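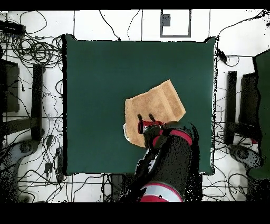
Towel folding task, Udik cell: gripper at the lower part of the folded towel.

Search this site Enter keywords Go

Progress report to Morkdale, December
Prepared by Brodie Rakena, Unden

Work in this period covered the operating rules for the Udik cell. The draft now has 29 clauses. Four are still open, all concerning who may enter the marked zone while the arm is powered.

Cable routing is the main finding of the internal review. Clause 7 calls for floor cables to be kept outside the reach of the arm and fixed down at crossing points. The cell does not yet comply. Loops remain on the tiles beside the mat, and power adapters are on the floor among them. Covered channels have been ordered through Tipoki.

The speed limit for work on cloth was set and entered in the draft. Operators must stop the arm before straightening a towel by hand. Two operators have signed the revised procedure.

Next period: close the open clauses, fit the channels, repeat the review. No change to the budget is requested. A decision from Morkdale is needed on whether the zone marking should be painted or taped.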